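Trekdale sets house rules for kitchen robot trials in simulation

Trekdale has published a set of working rules for teams that test household robot arms in simulated rooms. The rules take effect in January and cover tabletop tasks such as picking up, moving and setting down bowls and dishes.

Under the new rules, every task must be run from a written start state. The sheet lists each object on the table, where it sits and which camera views are recorded. A run with a missing view is left out of the results. 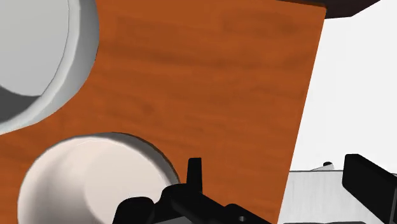 Toon Van Rooij, who led the drafting, said teams had been scoring the same task in different ways. One group passed a run once the fingers closed on a rim. Another wanted the bowl lifted and put down again.

"You couldn't compare the two sets of numbers," he said. "Now the pass condition is written down before anyone presses start."

The rules were tried out on 3000 simulated runs at the Cakberg office. Of those, 2283 met the new paperwork standard. Most of the others had no start sheet or had been scored against an older version of the task.

Teams must also keep failed runs. Deleting them to tidy up a data set is no longer allowed, and any change to friction, lighting or object weight has to be logged with the name of the person who made it.

Each task needs at least two views, one close to the gripper and one wide enough to take in the arm and the furniture near it. Chairs and other items that the arm could strike are to be listed on the start sheet, even if the task does not involve them.
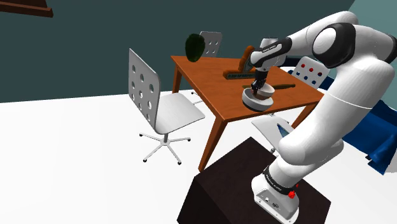
What happens next

Jarkis and Workneh, which share task files with Trekdale, have 18 weeks to move their existing tests to the new format. Obsa Gashaw of Workneh said the changeover would mean extra labour at first, mainly in rewriting old start sheets. Questions about the rules can be raised at the open call on Wednesday.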